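Laying a tower on its side before touching the processor takes the board's weight off its mounting screws and lets the socket frame swing up freely. At Plarley, where office desktops are stripped for reuse, the access panel comes off first and the CPU is lifted straight up.

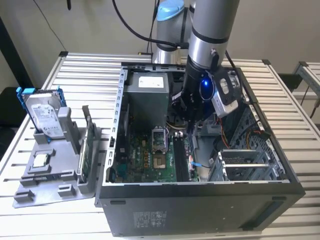 Solange Hiebert would check the socket under a lamp before closing the frame, and she considers a bent contact reason enough to set the board aside. Paste residue is wiped from the chip with alcohol and a lint-free cloth. The shop processed 135 towers in September and set aside 3 boards.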